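What the arm changes for us

It is nearly one year that I work in the packing hall at Handonard, and since January we have the robot at the yellow shelf. Many friends ask me if I am afraid for my job, so I try to write down how it is.

Before, I moved the black trays by hand, all the shift, and at 5 in the afternoon my shoulder was finished. Now the arm does the trays and I do the checking and the papers. My best count alone was 822 trays in one shift -- I was proud of it, and also I could not lift my daughter that evening.

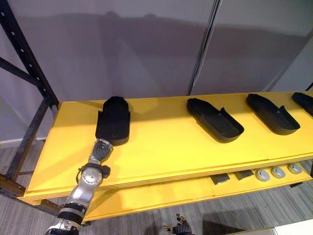

The gripper at the first tray of the row.

The good side is clear to me. My shoulder is better and I learn new things. Dennis Barasa, who trained me on the old line, was moved to the Gratska building, and I miss our talks. The robot is not good company at tea time!
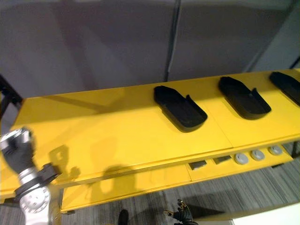
What I still find difficult

I must stay near and watch, and watching is more tiring than I expected. When you carry trays your head is free. When you look at a machine your head must be there all the time.
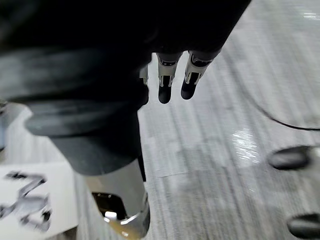
Radwa Farouk from the evening shift has the same feeling. We asked our manager for a change of task every 20 minutes, and he agreed to try it, but only with two people on the shift -- in practice we are often one. The pay is also the same as before, although we have now more responsibility. I will ask about this at my yearly talk, and I am already practising my sentences.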